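3.2 Work surface

Vittoria Vitale and Darius Jaunzems compared three table finishes for the sorting bench: dark gray, bare wood and white. Each finish was used for five sessions under the same ceiling lights. Small parts were hardest to find on the wood, where the grain hid them. The white top was chosen for the remaining work.

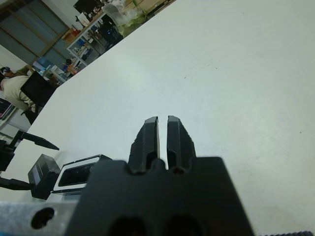
Small specks show up readily on a white top, so the surface was wiped before each session. Marek Sýkora kept the cleaning log, which is given in Appendix 2.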